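Plaid tablecloth bled in the wash, can I save it?

Posted in Laundry & Fabric Care

Tracey Mottram

Hi all, hoping one of you has been through this. I have a cotton tablecloth that came from my aunt, white with a plaid in teal, pink and a sort of orangey yellow. It lived in a drawer for years and I finally started using it in November when we moved the big table into the kitchen. Then on Saturday I threw it in with two dish towels, one of them a brand new dark red one from Rowbotham (I know, I know) and now there's a pinkish cast over a good bit of the white at one end.

What I've done so far: washed it again right away by itself, cold, with regular detergent. It got a little better, maybe. It has NOT been in the dryer, it's hanging over the shower rod right now. My sister says bleach it and my neighbor says vinegar, and I don't want to do either one until somebody who knows tells me the plaid part won't go too.

It's 75 inches long if that matters for how much stuff to use. I have a top loader and a laundry sink that leaks a bit around the plug. Also the care tag was cut off long before it got to me, so no help there.

Thanks in advance! I use this thing every day and the table looks naked without it. 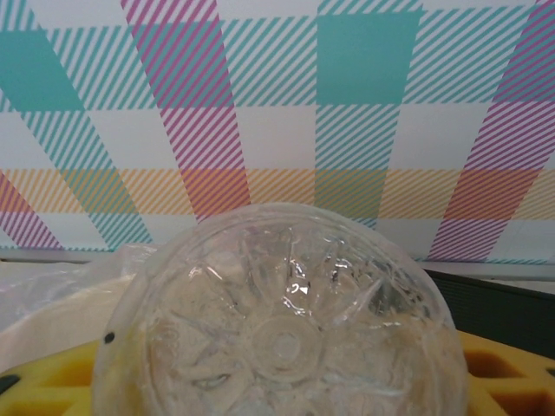 Oh, and one more thing, there's an old gravy spot near a corner that I've never been able to get out. If whatever you suggest would help with that too, great, but the pink is what's bugging me.

Pauline Garside

Please don't bleach it! Chlorine bleach may well take the red out but it'll go after your teal and pink at the same time, and you can't put those back.

What you want is oxygen bleach, the powdered kind you mix with water. I use the Cirix one but the store brand is fine too. I did this with a set of striped pillowcases that had gone in with my son's football socks and they came out great, so here's how I do it.

Test it first. Mix a little of the powder in warm water, dab it on a corner of the teal and a corner of the pink, leave it half an hour and press a white paper towel on it. If color comes up on the towel, stop there and just keep doing cold washes with color catcher sheets.

If the test is clean, fill your sink with water as warm as your hand can stand, and stir the powder in until it's completely dissolved before the cloth goes anywhere near it. Go by the package for the amount. Push the cloth all the way under (I put a dinner plate on top of mine) and leave it overnight. Mine took 16 hours and I nearly gave up at eight. With a leaky plug I'd skip the sink and use a cooler or a big storage tub.

Rinse, wash cold, and look at it in daylight while it's still damp. If there's any pink left, go again with a fresh batch. Keep it out of the dryer until you're happy, the heat makes it a lot harder to shift.

For the gravy, rub in some dish soap and let it sit for 25 minutes before the soak. Old grease is stubborn so no promises on that one.

Aslow

vinegar didnt do anything for mine. color catchers are good, use 2 or 3 not just one

Ukine

Agree with Pauline on the oxygen bleach, but I'd go cooler on the water. She says as warm as your hand can stand and for an older cotton with no tag I wouldn't, that's how I lost the blue out of a quilt top. Lukewarm and a longer soak. You may need to do it twice.

And wash that red towel on its own for a while! I had one that was still turning the water pink after some 41 washes, I finally cut it up for the garage.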